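From the kitchen counter

17 June 2024

Those of you who come in for your elevenses will have noticed that the counter has been having a bit of a rethink. It began in May, when the old microwave finally gave up (a long and faithful service, and I won't hear a word against it), and the question of what should go in its place took up rather more of our tea breaks than I would care to admit. In the end we settled on a toaster oven, partly on the strength of Béla Pálfi's cheese on toast, which he used to make in one just like it when he lived over in Jondwood, and which he has been describing to the rest of us for years.

Well, it has been in use for four weeks now and I'm happy to say I am a convert. I was one of the doubters, I should confess. I thought it would be slow, and I thought it would be one more thing to wipe down, and I was right on both counts, but oh, the baked potatoes! The skins come out properly crisp, which the microwave never managed once. A medium potato wants the best part of an hour, so put yours in when you arrive and have a biscuit to be going on with. Do please write your name on a slip of paper and leave it by the sugar, so that we don't have a repeat of the business with the Worku family's garlic bread, which was eaten in perfectly good faith by someone who thought it was for everybody.

A few small requests while I am on the subject. The crumb tray slides out from underneath and would like emptying more often than it is getting it. Crumbs on the counter count too, I'm afraid, and a quick going over with the cloth before you leave makes a great difference to whoever comes in next. The flat top gets very hot and it does look for all the world like a handy shelf, but please don't put your bread bag on it. We lost a bag of rolls that way in the first week and the smell stayed with us for two days.

We have also been asked whether the kettle, the toaster and the oven can all be on together. The short answer is no, not if you would like the lights to stay on. Kettle first, then toast, then whatever is going in the oven, and if you are making tea for the whole of the Clasen table, perhaps let the person with the soup go ahead of you. The two-slot toaster is staying, by the way. There was some talk of passing it on now that the oven does toast as well, but the oven takes an age over a single slice and I think there would have been a mutiny.

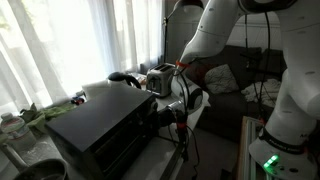

Paper towels are the other thing we seem to get through at an alarming rate. The last lot of rolls was gone in no time at all, and I suspect a good many of them went on spills that a cloth would have dealt with just as well. There are clean cloths in the second drawer down, and if you take the used ones home to wash, bless you, just bring them back when you can. The green ones shed a bit of fluff the first time through the machine, so keep them away from anything dark.

Small toys do tend to wander on to the worktop as well, and anything left behind goes into the blue tub by the door, where you are welcome to have a rummage.

Lastly, Béla has promised to make his cheese on toast for anyone who would like to try it at the Bromau lunch, starting at half past twelve. He can do five slices at a time if he cuts them small, and he asks that people bring their own pickle, as he has strong feelings about pickle and would sooner not be held responsible for yours. If you have a favourite recipe that suits a little oven, drop it in the folder by the tea towels. We have seven so far, and four of those are flapjack.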